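Workshop notebook, Saturday, started a bit after 9

Kettle on, radio on, and a whole morning with the small storage things, which I have been looking forward to since the Liem order went out. The job is to settle which pieces go in the sorting set and which go back on the shelf, and I'd like to have it decided before the Hustetti people ring again about colours.

I began with the cabinet. The cream box sits on top of the dark brown crate and I do like the two together, though I keep changing my mind about whether they should be sold as a pair. The orange slot handle is the first thing your eye goes to, and my hand went to it as well, so that can stay as it is. The cutout in the front of the crate I measured again at 57 mm deep, same as last time. Good for grown-up fingers, generous for small ones. I'd still like the inside edge of it rounded over a touch more – it isn't sharp, but I noticed it after lifting the crate a dozen or so times with a load in it.

Load test, crate only: bags of rice, 200 g at a time, up to 12 bags. No creaking and no bowing that I could find with the steel rule. I stopped there as I'd run out of rice, and will bring more from home.

Then the bins. The open white one with the tab on the front rim is still my favourite of the lot, and a banana drops into it nicely from any direction. The little off-white one with the lid and the dark blue button is harder to love. The lid is a pleasant shape, but it looks so much like a rubbish bin that I wouldn't think to keep anything nice in it. Perhaps that's fine, and it should simply go in the kitchen group and be called a bin. To be talked over with whoever is in on the next shift.

Colours: the pink plate is a bit shiny under our lights and shows every thumbprint, so wipe it before anyone comes through. Purple and yellow cubes both stay. I had wondered about swapping the yellow for green, but the foam from Otach only comes in a green that looks rather tired, and the yellow is cheerful. The apple stays too, streaks and all.

Still to do:
Label the shelf, Clarkent bay, row 23
Find a liner for the wicker basket
More rice
Ask for a softer edge on the crate cutout

Left it all set out on the white tables so we can pick up from the same spot.

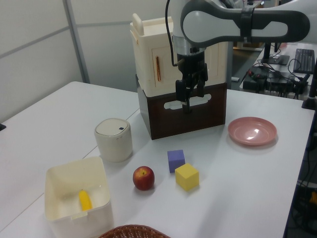
Sorting set as laid out, cabinet at the back, fruit and cubes in front.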